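Notes for the display talk, Drilthorpe, 30/04/2021

Nour opens, I take over after the money bit. Keep it under 9 minutes or they'll start on the biscuits.

**Start with the complaint**

- Everyone says a clear case sells the thing inside it. Ask who in the room has checked. I asked at Zurlow and at Cotton and got two shrugs.
- The figure that gets passed round is 2375 for a full set of cases with shelves. We paid 374 for one. Say both numbers slowly.
- I'm not against cases. I'm against buying them before anyone has stood where the customer stands.

**What acrylic does in a real shop**

- It shines. Every panel, every shelf edge, every join. In the brochure there's no glare because somebody lit it for the brochure.
- It scratches if you wipe it with the wrong cloth. Yeh told us theirs would last 1000 cleans. Wissam would like to know who counted.
- Dark boxes are the hard test. White print on black reads well enough on the bench, then you put a shiny sheet in front of it.

(Pause. Let Nour do the cloth story if there's time, skip it if not.)

**Slide: black boxes in a clear case**

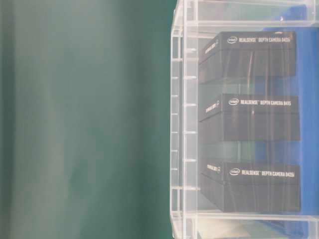

*Three black boxes, one to a level, in clear acrylic. Top one: RealSense Depth Camera D435i.*

- Ask them to find the reflections before they read the name. Give it a few seconds.
- Point out the angle. You get the long front and the short end of each box, and the end has lettering too. I'll give them that one, it's a decent idea.
- The blue behind comes straight through the panels. Fine if you chose the blue. Did you?
- Somebody will say it looks smart. It does look smart - ask them what it cost per box on show.

**Questions they'll ask**

- "Would you buy another?" Not at the full price. Maybe one more in March, when the window gets redone.
- "What about open shelves?" Dust, fingers, things walking off. Don't pretend otherwise.
- Hand back to Nour for the price list. Leave the case on the side table so they can tap it.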